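How do I work out whether a "before and after" satellite picture shows a strike hit anything?

Asked in: Defence and Foreign Affairs
Views: 612

Two neighbouring countries, call them by their capitals, Naramel and Usilton, have been trading claims since May about an air raid on a depot outside Medeiros. Naramel says three storage buildings were destroyed. Usilton says the bombs landed in an empty field and has put out its own pictures with the roofs still on. Both lots of pictures come from satellites and both look genuine to me. I've no military background, I just want to follow the story properly. Is there a sensible way for an ordinary reader to judge, or do you have to wait for inspectors? The Usilton release is marked 20 m resolution, if that matters.

Answer 1 (accepted)

It matters a lot. At 20 metres, each dot in the picture covers a square of ground 20 metres on a side. A normal warehouse is only a few dots. You could put a hole in the roof big enough to drive a lorry through and it might not show. So "the roofs are still on" is more than that picture can tell you.

Check the time each picture was taken as well as the date. Shadows move, and a long early morning shadow beside a wall can look like rubble or a crater. If one side gives times and the other doesn't, ask why.

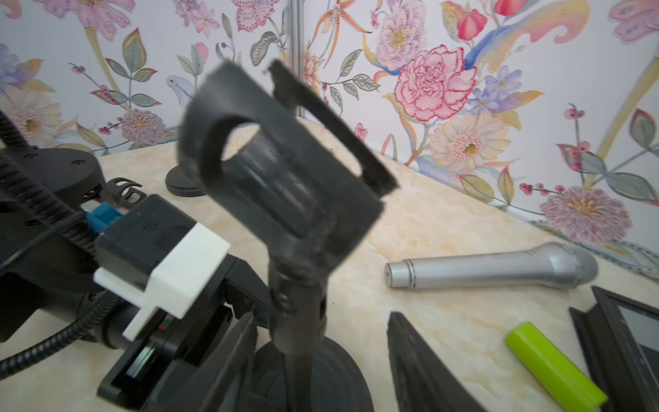

Then look at what sort of sensor was used. Radar works through cloud and at night, but it records how the ground reflects a signal and the result isn't a photograph. Bright and dark patches need someone trained to read them. Ordinary optical pictures are easier for the rest of us but no good under cloud.

Last, some weapons are made to go through a roof and explode inside. From overhead you get a small hole and walls that look fine, with the inside wrecked. An undamaged outline doesn't settle it either way. Commercial pictures from a company in a third country are your best bet, ideally from before the raid and within a day or two after it. Repairs and tarpaulins turn up quickly.

Answer 2

Neither government is going to publish a picture that makes it look bad. I'd ignore both.

Answer 3

Adding to the first answer. Local reporting is worth more than people think. Hospital admissions, closed roads, whether the press were let in and how long afterwards. After the Ustinholm raid the claim was 312 dead, and the district hospital had no extra admissions that night. That doesn't prove the claim false, but it made me doubt the number.

Also compare the coordinates. In that case the two sides were showing compounds 526 metres apart and arguing as if they were the same place.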